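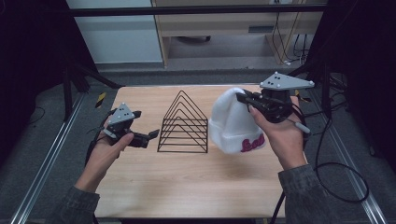
Demonstration data for two-arm handling is collected at Duditz one object at a time. The lead of the Falavville collection group, interviewed for this page, puts most of the effort into soft goods. "A rigid part has one shape. A knit hat has a different one every time you pick it up," the lead said. A white beanie pinched at the crown, with the cuff hanging toward the table, is treated as a separate starting state from one lying flat. The wire rack is logged as a fixed obstacle.

Each task is planned at 100 demonstrations. The beanie set stands at 174. "The first 20 were operators learning the grippers. We keep them, but under their own tag."

Asked about failed grasps, the lead said they stay in if the operator recovers without letting go of either handle. Episodes over 700 frames are sent back for review. "Long ones are usually hesitation. The model learns to hesitate."

Labels are written in Domański, the group's annotation tool, and exported weekly. A second table is planned for the Drendden site. "Same height, same tabletop. Otherwise we spend May on calibration again."

Print this page | E-mail this page

Duditz > Projects > Data Collection > Interviews

Contact | Copyright Duditz | Back to top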